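Re: [manip-learning] Dillora release: pen sorting results and the "no resets" claim
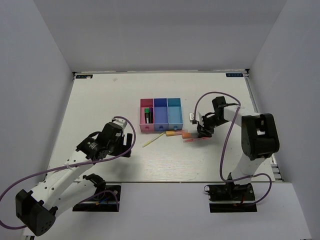
I read the report twice before replying, once quickly and once with the appendix open, and I still can't get from the table of results to the claim in the subject line. I'd like to be talked out of this, so please treat what follows as questions.

The earlier post, for anyone who joined the list after April:

> We are happy to share the Dillora pen sorting results. The policy was
> trained on 1,900 teleoperated episodes collected on two-arm stations
> at our Levlow and Hafstein sites. The task is to move loose pens and
> markers from the tabletop into an open three-bin organizer.
>
> On held-out layouts the policy completes the task in 408 trials
> without a human reset between them. We believe this shows that a
> modest amount of clean demonstration data is enough for reliable
> clutter handling, and that the bottleneck is no longer data volume.
>
> We also find that the second arm improves results over a single arm
> baseline. Code for the Avis labeling tool will follow.

First, what is being counted. "Completes the task in 408 trials" can be read in at least two ways. Either 408 trials were run and all of them succeeded, or 408 is the number of successes out of a total that isn't given. I went looking for the denominator in the appendix and found a bar chart with percentages and no counts. If it's the first reading, say so plainly and I will be impressed. If it's the second, the number means very little until we know what it was divided by.

Second, "without a human reset between them." The policy puts pens away. Something has to take them out again before the next trial can start. The report says the arms "return the workspace to an initial condition," and the only description of that step is one sentence about a scripted tipping motion. Does the script also run after a failed trial? What happens to a marker that rolls up against the rail, or one that ends up under a gripper finger? On our own station those two cases account for most of the times somebody has to walk over. If a person stepped in during the reset phase and that wasn't logged because it fell outside the trial, then "no resets" is true only on paper.

Third, success itself. As far as I can tell, a pen counts as sorted when it ends up inside any bin. That is a fair task but an easy one. The word "sorting" made me expect that color mattered, or at least pen versus marker. With bins that are all long and open at the top, and a drop from above, I'd want to see how a very dumb baseline does: grab the nearest object, lift, move over the middle of the organizer, open. We tried something like that last year for a different reason and it was uncomfortably good. I can't give you a proper figure because we didn't run it carefully, but it made us drop a claim we had been planning to make.

The grasping is where I would expect the hard part to be, and the report skips it. Thin pens lying flat on a hard white table are nasty. Two of them lying close together are worse, since the fingers tend to close on both or push one out of reach. The report has a single "clutter" condition and defines it by the number of objects on the table. Number isn't what makes it hard. Four pens spread out is a warm-up, and four pens with their ends touching is a different problem. Could you split the results by the smallest gap between neighboring objects at the start of the trial? You have the overhead views, so this should be an afternoon of work with the Avis labels.

On the second arm: the comparison is between a two-arm policy and a one-arm policy trained on the same episodes with one arm masked out. That isn't a one-arm baseline. The people giving those demonstrations knew they had two arms and divided the table between them, so the masked policy never saw one arm reach across to the far side. Of course it does worse there. A fair version needs demonstrations given with one arm from the start, even if it's a small set. I would also like to know how often both arms do anything useful at the same time. In the clips I watched, one arm mostly hovered while the other worked, and with objects this light I'm not sure what the hovering arm adds besides reach.

Last, the line about data volume. 1,900 episodes across 2 sites, with the same table, the same organizer and the same handful of pens, tells us that data volume isn't the bottleneck for that table. I have no quarrel with that. I do have a quarrel with the sentence as written, because it will be quoted by people who haven't read the appendix, and I have already seen it in one slide deck. Train on Levlow and test on Hafstein. If the gap is small, I'll withdraw this whole paragraph.

None of this is meant to say the work is bad. The demonstrations look careful, and the failure clips were posted along with the good ones, which most groups still don't do. I would use the dataset tomorrow if the license question gets settled (see the other thread). But between the trial count, the reset script and the masked baseline, I don't see how a reader is supposed to tell a strong result from an average one.

If the raw trial logs can be shared, I'm willing to do the gap analysis myself and post it to the list whichever way it comes out. A plain text file with start time, end time, outcome and any operator note would do. Please include the aborted trials.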